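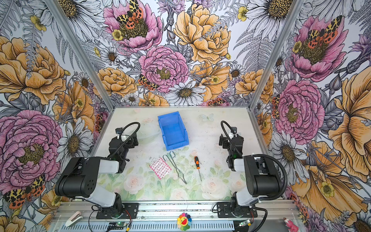 Floral panels, back and both sides, with the peony and moth print.

Ticket 338
Product: Clovness wall panels, peony print
Opened by: Sheldon Zacharias
Status: Closed

Problem as reported
Reordered one panel in March to replace a creased one. The new panel has a pinker background than the two from the first order. Same item name on both invoices. Looks worse in the evening with the lamps on.

9:40 am
Asked customer for the batch number printed on the shipping sleeve. First order is batch 13, reorder is batch 232.

10:15 am
Checked with Hirkow, who print for us. They changed paper stock between those batches. The artwork file is the same, but the new stock takes red ink more heavily. They don't consider it a defect — it falls inside their color tolerance.

11:05 am
Customer asked if the panel would fade to match. Told him no, not in any useful amount of time. Also told him not to try the Zollalia matte spray he found, as it leaves rings on this paper.

1:30 pm
Warehouse has 5 panels left from batch 13. Set one aside under his name.

2:10 pm
Exchange approved, no charge. Return label sent. Customer will keep the old sleeve on file for next time.

Follow-up
Batch number needs to show on the reorder page. Passed to Bélanger, who run the store site. Until then, ask for it before shipping any single panel.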